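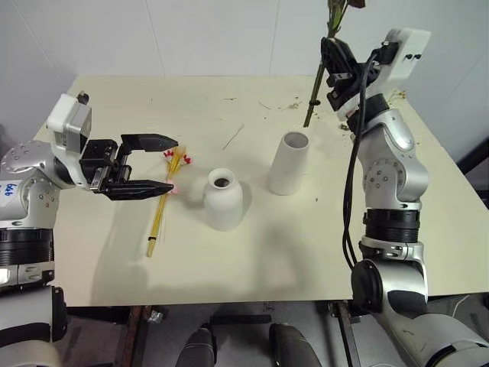
Do flower subscriptions make any sense?

Saturday, May 31, 2025

Volasero wants $21 every two weeks to leave a box of stems on my porch. They call it "farm fresh," and I have my doubts. Which farm? The website says Cakholm and leaves it there -- no map, no picker, no date of cutting.

I tried two boxes in spring. The tulips flopped by Tuesday. The second box was mostly eucalyptus, which I could have cut from my neighbor's hedge with her blessing.

The reviews page claims 100 percent satisfaction. I counted 134 reviews and every one had five stars. Sure.

Ostermann, the grocery on my corner, sells carnations in a bucket by the door. They last longer and I get to pick them myself. I'm canceling before the June charge, if I can find the button.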